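A morning at the Krūmiņa temple workshop

Our study circle has been reading about Hindu images since the winter, mostly from books with small gray plates. In July we went to see how the figures are made. The Krūmiņa workshop opens its doors to visitors once a year, and Lucimara Paiva had put our names down in the spring. We were seven in all, and we arrived at half past nine.

The workshop casts and carves figures for temples and for homes. It is run by Surachet Somboon, who learned bronze work from an uncle and stone work later on. He met us in the yard and took us straight to the wax room, where the day's work had already started.

Most of the bronzes are made by the lost wax method. The figure is first modeled in a mix of beeswax and resin, then coated in fine clay, then in coarser clay. When the clay has dried, the wax is melted out and the metal poured in. The mold is broken to get the figure out, so each one is made once. Surachet had three Ganeshas in wax on the shelf at different stages. The trunk on one curved to the left, which is the usual way for a home shrine. A trunk to the right is ordered less often, and some families will not keep one because they feel it calls for stricter daily worship.

Kauko Ahonen asked about the mouse at Ganesha's feet. Surachet said the mouse is modeled separately and joined on before the clay goes on — it is the part most often damaged in the wax. He also showed us the broken tusk, which he always does last.

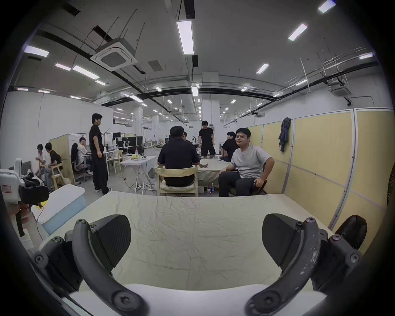
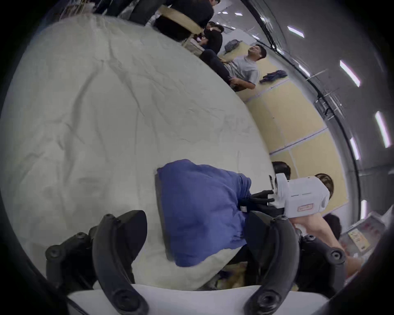
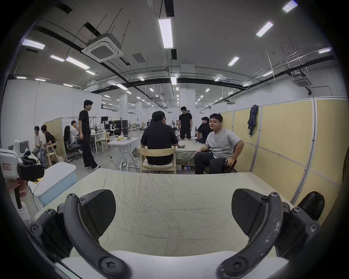
Page last changed: July, by K. Kaewkla

After the wax room we went to the stone shed. There was a large Vishnu in dark granite, unfinished, with the upper two hands blocked out but without the conch and the disc. The carvers work from a grid based on the length of the face, and the grid lines were still there in red on the sides of the block. Faisal Lashari, who used to cut letters for a living, spent most of the hour in this shed and got into a long talk about chisels. The ones they like best are sold under the name Firkis. They need sharpening up to 90 times on a figure of this size.

The eyes are left until the end. For a temple figure they are opened at the temple itself, during the rites, and the carver makes the final cuts with a priest present. A figure that leaves the shed with blank eyes is therefore not unfinished by mistake. I had seen one like that in the museum at Plestel and read it wrong.

In the office there is an order book going back to the first year. The last entry we saw was number 689, a standing Lakshmi for a family shrine.

Lunch was rice, dal and a lime pickle, served in the yard. Kanyarat Kaewkla bought a small brass lamp from the sales table and I bought two postcards of the Vishnu at Fadell, which was carved here.

If you want to go next year, write to the workshop in the spring. Wear closed shoes for the stone shed. The bus from the station stops at the bottom of the hill, and the walk up takes fifteen minutes.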